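Hodel round bed, upholstered, gray. Long-ish review

Last updated: January

Quick version for people who are standing in the store right now with their phone out. Comfortable, looks great, a pain to build, a bigger pain to buy sheets for. I'd get it again. Maybe not in this room.

Had it more than 4 months. Paid full price at Mostham, no discount, no freebie, they don't know I'm writing this. Delivery was okay. Driver called ahead, showed up in the window he gave me, would not go up the stairs because I hadn't paid for stairs. Read the delivery page before you check out. The stairs thing is at the bottom in small print and I missed it.

Assembly. The ring comes in curved sections that bolt together from underneath. Instructions are drawings only, no words, and the drawing for the center support is upside down, I'm pretty sure. I built it that way, took it apart, built it again. 2 people, no way around that, one has to hold the curve while the other one gets the bolt started. Don't tighten anything til the whole ring is closed. I tightened as I went and the last joint wouldn't meet, so I had to back them all off. Hex key in the box is junk, use your own. Lost most of a Wednesday evening to it.

There were 8 slat packs and they are not labeled well. Long ones go in the middle, obvious once you think about it, but they're bundled in a way that makes you think each bundle is a section. Cut them all open, lay them on the floor by length, then start.

Frame itself is solid. No creak so far, and I'm not a small person. The padded channels are firm, more firm than they looked in the store, fine to lean on with a pillow and not great without one. They collect crumbs and dust down in the grooves. Crevice tool on the vacuum gets most of it. I've also used a sticky roller but it doesn't reach down in.

Mattress is sold separate, annoying. I got the Katen in medium because it was the only one in stock in the right size. Smelled for a while, went away with the window open. It's good! Side sleeper, shoulder used to go numb on the old one and now it mostly doesn't. Edge is a little soft, so if you sit down to put socks on you slide a bit. Where the frame comes up around you that doesn't matter, on the open part it does.

Ok, bedding. This is where the money goes and nobody at the store brought it up. Ordinary fitted sheets are useless. I tried tucking a flat king one under, looked like a badly wrapped present by morning. You need round fitted, and hardly any shop near me carries them. Ended up with the Zoëga ones, off-white. Elastic goes all the way around the hem, decent weight, not scratchy. They wrinkle like crazy. I don't iron sheets and I'm not going to start, so it always looks slept in.
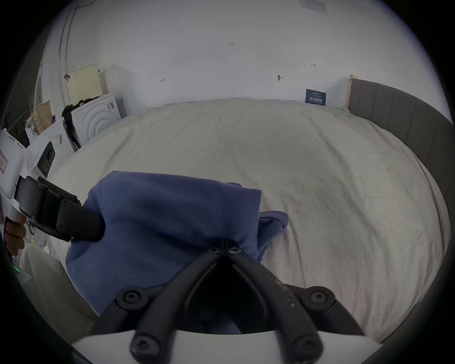 Bedding in use, with the blue cloth.

Also off-white shows everything. If you have a dog or eat toast in bed (me) get a darker one. They had a charcoal when I ordered and I talked myself out of it, dumb.

Washing: warm, low dry, no problem with shrinking on mine. The elastic twists up in the dryer and traps anything smaller inside it, socks, pillowcases, you'll find them damp in a ball. Wash it by itself. Getting it back on the mattress takes some practice. No corners, so no idea where to start. What works for me is hook the back by the wall first, then walk it forward both sides at once a little at a time. If you start at the front you'll be climbing over the bed to do the back and pulling the front off with your knees. Did that for weeks.

Blankets. A square comforter hangs down in points at the front and you step on them. Can live with it. I fold the extra under. Round comforters exist, cost silly money.

Size. Measure your room, then measure again with the ring and not just the mattress, because the padded part adds more than you'd expect. And round means dead space in the corners behind it. Vacuum doesn't fit back there on mine, and stuff falls in. Phone charger, a book, a glass once. No good place for a nightstand either. A regular square one leaves a gap you have to reach across. I moved a stool in and that's fine for now.
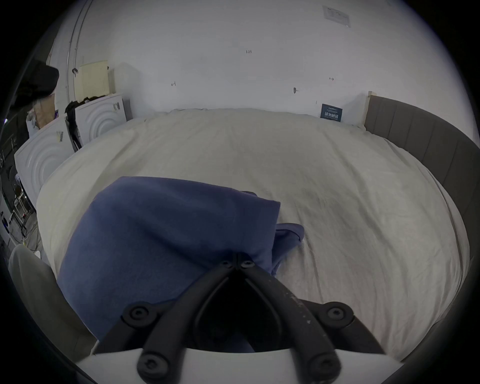
A reader on the first version of this wrote that the dead corner can be fixed by pulling the whole bed out a hand's width and running a narrow shelf behind it, and that the sheets stay on better if you put a grippy pad under the mattress. Pad I've tried now, yes, helps a lot. The mattress used to rotate on me. Sounds like a joke but a round mattress has nothing stopping it turning, and you wake up with the tag in a different place. Shelf I havent got to yet.

Reading in bed is good, better than on the old rectangle, you can sit sideways and still have something at your back. Two people sleeping: depends. Middle is plenty wide. Tall people, your feet are fine as long as you're near the middle, off to the side you run out of bed. If both of you are tall I'd say go lie on one in the store before buying, and lie the way you really sleep, both of you.

Customer service, one go at it. A foot cap was missing. Hodel wanted a photo of the box label, which I'd thrown out by then, then sent one anyway. Came quick. Came with 2 in the bag actually so now I've got a spare in the drawer. Keep the box label.

Good: firm ring, no noise, comfortable with the Katen, nice to sit around on.
Bad: instructions, price of sheets, corners, dust in the channels, sold without matress.

Would I tell a friend to buy it, yes if the room is big and they don't mind fussing with laundry. Small room, get a normal bed. Will add to this if the fabric starts pilling, no sign so far except a tiny bit where I swing my legs out.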